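4.2 Seating and the length of the wait

The second part of the study dealt with where people sit before an appointment and what the seating does to their sense of time. Earlier work on waiting has mostly looked at the clock: how long a person waits, and whether they are told how long it will be. Less has been written about the furniture. We wanted to know whether people who wait on a shared sofa report a different wait from people who wait on separate chairs.

We collected 140 questionnaires at three small clinics, which we call Pivska, Yule and Wotis after the streets they stand on. All three take patients by appointment only. Pivska has separate chairs along two walls. Yule has one long bench. Wotis has sofas. Each person was asked to guess how long they had waited, to rate the wait on a five-point scale, and to say whether they had come alone. Reception staff wrote down the true waiting time on the back of the form. Forms with no time on the back were left out, and the 140 are what remained.

People at all three sites guessed too long. This agrees with what is known about unfilled time in general. The error was largest at Yule and smallest at Pivska, with Wotis in between. When we split the answers by whether the person came alone, the order changed. People who came with a partner, parent or friend gave the best ratings at Wotis. People who came alone gave their worst ratings there, even when their wait was short.

Of the 140 people, 61 came alone. Many of them wrote in the free comment space that they did not like to sit down next to a stranger on a sofa, and several said they had stood. A two-seat sofa (Figure 3) is often taken as full once one person is on it. Designers who plan a room by number of seats will therefore overstate how many people it can hold at a busy hour.

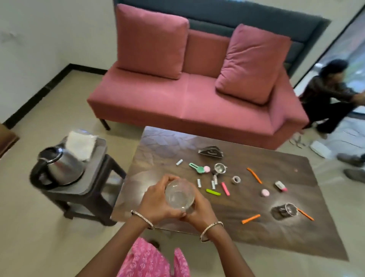
Figure 3. Two-seat sofa with throw cushions.

Renata Pawłowska, reading an early draft of this section, objected that the sofa was being blamed for something that belongs to the appointment book. In her view a person who waits alone and worried will rate any seat badly, and we should have asked what the visit was for before saying anything about furniture. She also thought that standing is sometimes a choice made by people who have been sitting all day at work.

We accept the first point in part. The questionnaire did not ask the reason for the visit, as two of the clinics would not allow it. We do know that the mix of services is close to the same at the three sites, and that people who came alone were no more common at Wotis than elsewhere. The second point we can't test with these data. A follow-up form, used at Wotis only, has a line for occupation, and those answers have not been coded yet.

A further limit is noise. Wotis has a radio at the front desk and the other sites do not. Music is known to change how long a wait seems, and we had no way to turn it off for the length of the study. The ratings for people who came in pairs may owe something to it.

Cost should be mentioned because managers asked about it. The clinic at Wotis bought its seating from Rellent and paid $1,260 for each sofa with delivery. The manager there told us that she would now mix the two types, with single chairs nearest the door. Pivska has no plans to change. The bench at Yule is fixed to the wall and will stay until the lease ends.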